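Zurkville Neighbors Help Board
Home > Selling & Side Money > Fairs and Markets

First craft fair in January, what do I charge and how do I set up the table?

Posted by Na-rae Choo, December 23, 2019

Got a spot at the Daltlow winter fair and now I'm panicking a little. Never sold anything in person. Candles and soap mostly, a few knit hats.

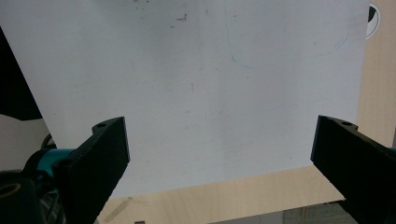
2 min read

OK so details. The table fee is $70 and that's for one day, you bring your own chair. I've sold to friends and people at work but they always tell me what they want to pay, so I have no real prices. A candle costs me maybe four bucks to make if I don't count my time. Do I count my time?? The hats take me a whole evening each and I can't imagine anyone paying what that's worth.

Other stuff I can't figure out:

Do I need a card reader or is cash fine. How much change do I bring. The fair people say they get 3,000 visitors but I don't know if those are buyers or just families walking thru to get hot chocolate.

Do I need a permit? The form asks for a seller number and I left it blank.

Signs. I was going to hand letter a price sign on white stuff I already have at home, but it's a bit marked up. Brown specks near the top and a faint curved line across one side. Does anybody look that close? Could buy new but I've spent so much already.

Also how early do you get there. The email says doors at 10 and nothing about setup.

Thanks in advance, sorry this is long.

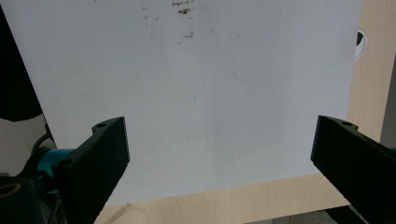
Radek Dvořáček

Did this fair twice, other fairs a lot more. In no particular order.

Yes count your time. Not all of it, you'll never get the hats back, but count something. Candles: materials times three is where I'd start, so $12. Then go look what other people charge, there's always another candle table. Don't be the cheapest. People see a $6 candle and figure it smells like nothing.

Hats, $25 and up. If they don't move, fine, you have hats. They pull people over to the table anyway. Put one on something with height, a jar upside down will do it.

Card reader: get one. Half my sales are cards now and it's the bigger half. Get it set up at home and run a one dollar sale to yourself before the day. The wifi in the hall is bad so put it on your phone data. Charge the phone. Bring the cord.

Change: mostly ones and fives. If you price everything in whole dollars you don't need coins at all. Keep it on you in an apron, not in a box on the table.

Blank seller number, call the county clerk before the holidays eat the week. Ask for a temporary seller's permit. Mine was quick but I can't promise what they're like now. Daltlow people DO check, a guy near me got sent home last winter.

The visitors number, ignore it. They count everybody thru the door incl. kids.

Setup, ask for the hall manager and ask when the side door opens. When I was there it was two hours before. Be there right when it opens, parking gets stupid fast.

Sign: write bigger and flip it over if the back's better. Folks stand across a table from it, they want the number. Thick black marker, not pencil first. And a small tag on every single item too, a lot of people will not ask a price out loud. They just leave.

Na-rae Choo replied:

This is so helpful thank you!! Called the clerk, they can do it by phone, form is coming. Going with 12 for the candles, 14 for the big ones. White cover on the table would show me how much room I've got before I start piling things up. Less than I thought. Still no clue how to arrange it though. Soap in front? Everything in front??

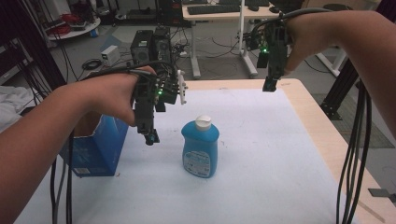

Ludger Sauerland

I'll take the arranging part, Radek covered the money.

Tall in back, short in front. Crates or boxes under the cloth make your levels, cost nothing. Soap goes at the front edge because people pick it up and smell it, and once they've picked it up you're halfway there. Candles in the middle. Leave the lids off one of each scent. Only one, they get dusty.

Do not put everything out. I see this every year. Table so full you can't tell what's for sale. I keep 16 pieces out and the rest in a tub underneath, and refill when it looks thin. Your number could be diffrent, depends on your table.

Cloth should reach the floor in front, hides the tub and your coat. White is nice for candles, shows every coffee drip tho. Bring clips. And pack a small tape, scissors, pen, bags, snack, water. Something warm for your feet if it's the back hall, that floor is concrete.

Stand up when people come over. Say hi, then leave them alone for a bit. I used to explain the whole soap making process and watch their eyes go.

Take a photo of the trial layout on your phone so you can copy it that morning. You'll be rushing.

Aurelio Esteban

my wife does candles too. bundle them. three for 30, people like a deal

also wrap the glass ones good, we lost a bunch in the car going over the tracks by Gallagher

dont know about the permit thing, we never had one but that was a church sale

Kazimír Koubek

Same boat, first time at this one. Does anyone know if you get to pick your spot or do they assign it? The map they sent is unreadable on my phone.

Radek Dvořáček replied:

Assigned. Ask for one by a wall, you get an outlet.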